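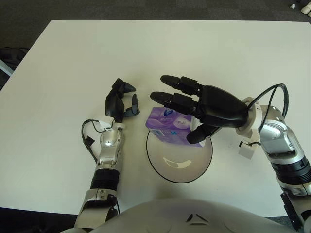 Two-arm tabletop handling: right hand on the tissue pack at the bowl, left hand clear of it.

September
By Suleiman Tamuno

Hellus Bench Practice Set, order no. 849

The Hellus Bench Practice Set is a written rule pack for two-arm robots that work at a table with small household items. It covers the table, the floor next to it, the cables, the hands and the people who run the session. It does not replace the robot maker's manual or the site risk assessment, and where either of those is stricter, it takes priority.

The set is sold to test labs, training rooms and integrators who already have a working robot and need one set of bench rules for all shifts. It is published by Wellex and edited by Thibault Caron.

Contents

Bench manual, 88 pages, spiral bound. Start card with 18 checks, wipe-clean, both sides printed. Floor tape and corner marks. Log sheets for stops, drops and contacts. Blank item cards for objects the user adds.

Table and floor

The table is to be flat, level and matte. A glossy top throws reflections that vary through the day and is not accepted under the manual. Wipe the top before the first run. Marks that do not come off are entered on the table sheet with their position, so that a later reviewer does not log them as items.

Mark a line on the floor 1,000 mm from the edge of the table on every side that people can reach. While the arms are powered, people stay outside the line. If furniture or a second machine stands inside it and cannot be moved, it is drawn on the floor plan and the arm limits are set to suit. Carpet is allowed if the robot base and the table do not shift when pushed by hand. Tape lifts from some carpets; use the corner marks there.

Cables and start position

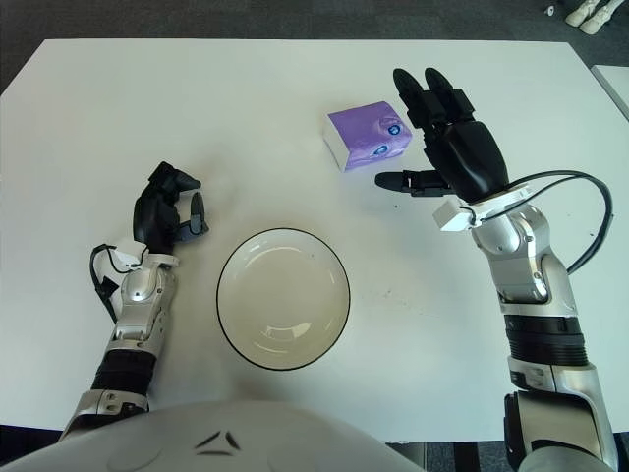

Cable room is the part of the bench plan most often left out. The manual treats an external cable as part of the arm it is fixed to, and the width of the arm is taken at the widest point of the loop with the wrist in its worst position. A black cable that swings out in a wide arc beside the right wrist, as it does here, adds to the working width on that side, and the corner of a second table at the right has to be checked against it. Record the clearance with the arm still, then repeat the check at reduced speed through the full planned path. A loop that touches a table edge, an item or the other arm is a fail. Shortening the loop is allowed only if the wrist can still turn to both limits without pulling the connector.

The start position is set for each task. Both hands are to be in view of the head camera, and neither hand is to touch an item. The receiving container is checked before the run and any contents are written on the log sheet.

Two-hand rules

One hand is named the working hand for each step and the other is the waiting hand. The waiting hand may stay over the table, but it keeps out of the path of the working hand and does not close on the item unless the step calls for a handover. If both hands are needed, the card states which one lets go first.

Soft packs, such as tissues, are gripped at the lowest force that holds them through the move. A crushed pack is logged as a contact fault even if it reaches the target. For placing into a bowl or tray, the hand opens only once the item is supported. An item left leaning on the rim is logged as "placed, unstable" — a separate code from a drop, and the two are not to be merged in reports.

Stops

The person at the stop button has no other job during a run. Do not reach in to straighten an item while the arms are powered, including when they are holding still. After any stop, repeat the start card from check 1.

Fit and limits

Suitable for fixed-base and parked mobile robots with two arms and fingered or parallel hands. Not suitable for knives, glassware, hot items or open liquids. Loads above the rated hand load are outside the scope.

Related items

Poulain Item Card Refill, blank, for added objects. Nadton Floor Mark Pack, spare tape and corners. Both use the same log codes as the current manual. Log sheets from the first edition carry the old drop code and should be used up on practice runs only.

Contact: Wellex bench products desk | © Wellex. All rights reserved. | Back to top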